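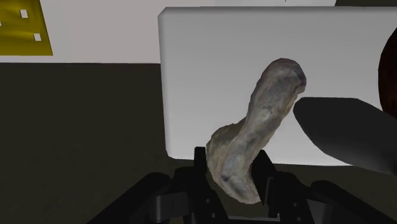

August 2026
Posted by Birsen Aksoy

People keep asking me whether a machine can put away the stuff in their kitchen or their workshop yet. I've spent a fair bit of this year on that question, so I'll put what I know in one thread.

Short answer: some of it, slowly, if you're not fussy about how long it takes.

The chores people want gone first are the dull ones. Clearing a bench. Sorting a bin of odds and ends. Unloading the dishwasher. None of these is hard for a person, and all of them are hard for a machine for the same reason — the things involved don't match each other.

A box is easy. It has flat sides and the two fingers of a gripper close on it square. Give the same gripper something bent and lumpy, like a bit of gnarled root, and it has to choose where to hold. Grab the narrow end and the wide part wants to swing. Grab the wide part and the fingers may not open far enough.

A lot of this gets tried in simulation before any real arm moves. You can run 2,000 grasps overnight and nothing gets dented. The catch is that simulated objects are stiff and tidy in ways real ones aren't. The edges come out a bit faceted, the weight is a guess, and friction is whatever number you typed in.

Clutter is the next problem. One odd object on a bare bench is a fair test. Put a slab behind it and something dark and rounded up against its side, and the machine has to work out where one thing stops and the next starts. Grey on grey is bad for this. My kids can do it without looking.

I got to try a Vureten arm in the back of a hardware shop in December. The job was returns: take an item out of the tub, put it on the right shelf. It got through 36 items before lunch and put 13 of them in the wrong spot. The owner, Ozan Karaca, had shelved the rest of the tub himself by then.

He's keeping it, for what it's worth. He runs it after closing, when speed doesn't matter, and checks the shelves in the morning. He says it's good with boxed screws and hopeless with garden hose.

At home I'm less keen. The Skemetti unit I had on loan could load cups if they were lined up on the counter first. If I'm lining up the cups I may as well put them in the dishwasher. It also needed the floor clear, and my floor is never clear.

Where I'd spend money today: one fixed job, one fixed spot, things of much the same shape. Labelling jars. Stacking tins. A vacuum, sure. For the junk drawer, keep using your hands.

I'd like to see makers publish their failures by object type. "Picks up household items" tells me nothing. Tell me how it goes with a colander, a wet sponge, a piece of driftwood.

Jadutwood say they'll lend me their new bench arm for 2 weeks. It's going straight on the offcuts bin. I'll add to this thread once I've had a go.

Comments (3)

pruner_dell
We make up parts kits at work and it's the same story. Anything in a carton is fine. Loose fittings still go to a person.

Hettiarachchi
Did you try different finger pads on the Vureten? Softer ones helped us a lot with odd shapes, but they wear out fast.

marg in the shed
Let me know when one can fold a fitted sheet. I'll clear the floor for that.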